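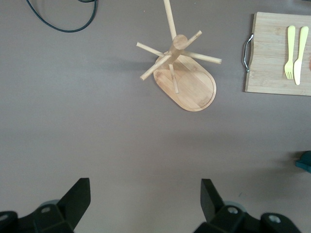
Re: the arm on bench 2 and what happens to the packing hours

Andau wrote:

> Went through the Trodcombe notes last night. As I read it the arm takes over
> setting out the kitchen sets and the six of us go on to checking and boxing.
> Fine by me if it's true. But the notes say 200 sets a shift and don't say
> who stands there when it stops. Are we minding it or are we packing? You
> can't do both, I tried for most of August and my count went through the
> floor. Also does the rate stay the same if you're minding?

Quick one as I'm on at two and haven't eaten.

Andau is right that the notes dodge it. I've asked twice now. Answer the first time was "operators will be supported through the change", answer the second time was a link to the same notes. So I'm putting down what I've got from the bench and others can add.

Minding it is a job. I don't care what they call it. You look at what's on the table, you look at what it's trying to get hold of, you move things when it can't. The mug trees are the worst of the lot. Pegs going off in all directions, and if one's lying over on its side there's no obvious place to grab. Any of us would pick it up without thinking. Boards are flat, which sounds easy till you try getting two fingers under one. The handle ought to help there. Forks and knives I'd have said were simple but a fork and knife lying close together is a pain.

Numbers, as people asked. Last month by hand we did 1,758 sets over the trial weeks on bench 1. Bench 2 with the arm did 362. Now that's not a fair fight, it was being taught for a lot of that and it only ran mornings. But those are the figures that went upstairs and I'd rather we all had the same ones. Nobody's bonus should hang on bench 2 while it's like this, and at the minute two people's does.

What's better, to be fair to it:

- wrists. I was on minding for a fortnight and mine stopped aching by the second week. Not a small thing at my age
- you get to sit down
- it doesn't mind the boring sets

What's worse:

- you can't chat, you're watching
- you get blamed for its count
- going back to hand packing after, you're slow for a day or so and that shows on your sheet too
- teh cable. Please can somebody route it properly before it's left like that for good, I've been saying it since the first week

The Drosmont lot had the same thing go in last year, on trays not kitchenware. What they got in the end was a separate minding rate, same as packing rate at target, no count attached. Plus twenty minutes off the screen every two hours. Took them four months and a fair bit of shouting. I don't see why we'd start lower than that.

So what I'd like to take in with us:

1. minding is its own job with its own line on the rota
2. paid at target rate, no count
3. everyone who wants the training gets it, not just whoever's stood nearest
4. nobody's hours go down before the arm has done 200 in a shift for real, with the mug trees in the mix and no picking out the easy ones

On 4, I know some of you think it never will. I think it will, probably sooner than we'd like, which is why I want it written down now while they still need us to show it how.

Baláž contract sets start soon and they're fiddlier, more small bits. If those go on bench 2 straight off we'll be back to putting everything right by hand. Worth raising.

Can people reply to the list and not just me, I've had five seperate messages saying the same thing and it'd carry more weight in one place. Meeting is half three in the canteen, bring your sheets if you've kept them.

Got to go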